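Cleaning old thermal paste off a processor

If your old desktop has started sounding like a hairdryer, it's well worth an evening with a bottle of rubbing alcohol and some coffee filters (I did my Storkwood tower in November, and I do wish I'd started sooner!). Shut everything down, unplug it, and let it cool before you take the cooler off.

Wipe gently from the edges toward the middle – three passes did it for me – and let it dry fully before adding new paste.
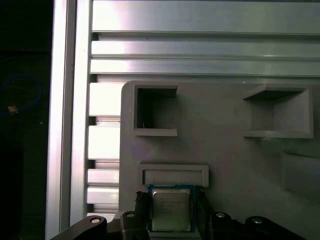
A processor held by its edges, metal side up.

Keep your fingers off the contacts underneath, and take your time putting it back.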